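Wiebke Lammers has heard the word "accident" so often that she has stopped using it. She lives 18 metres from the Tralholm turning on the Prutness road, and she calls what happens there crashes.

"An accident is when a tree comes down," she says. "When it's the same bend and the same ditch, I want another word."

The council says the junction was made safer in June, when it put up two new signs and repainted the give-way line. I had read the notice before I came and wondered what two signs were meant to do. So had she.

"I asked who had tested it. They sent me a letter saying drivers had been 'encouraged to slow'. Encouraged by what? Paint?"

Her own crash came on a Friday, a little after 8 in the morning. A van pulled out of the turning and she hit its back wheel. She broke a wrist and was off work for 18 weeks. The van driver walked away, and she doesn't blame him much – the hedge hides everything until you are over the line.

Does she think the signs have helped at all? She takes a while over that one.

"Maybe. I'd like to be wrong. But they counted cars for one day, in the school holidays, and got 602. Go and stand there in term time and tell me that's a normal day."

The council told me the count was "representative" but couldn't say how the date had been chosen. It is looking at cutting the hedge. Lammers has been told that before, and she has kept the letter.

She still drives the road, because the other way into Prutness adds over half an hour. She slows down well before the bend and gets hooted at for it.

"Let them hoot," she says.

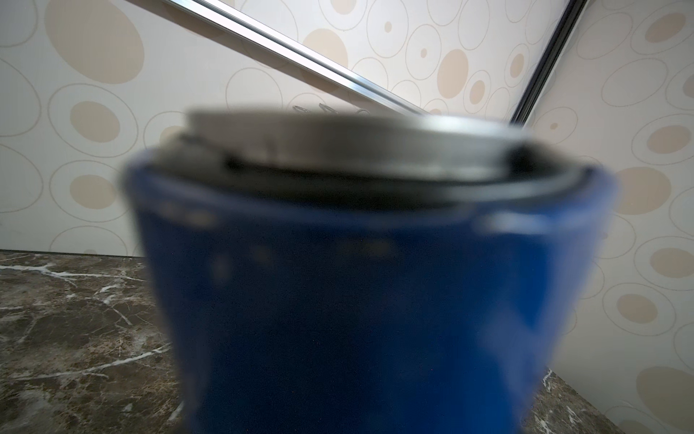
*A blue container with a grey metal lid.*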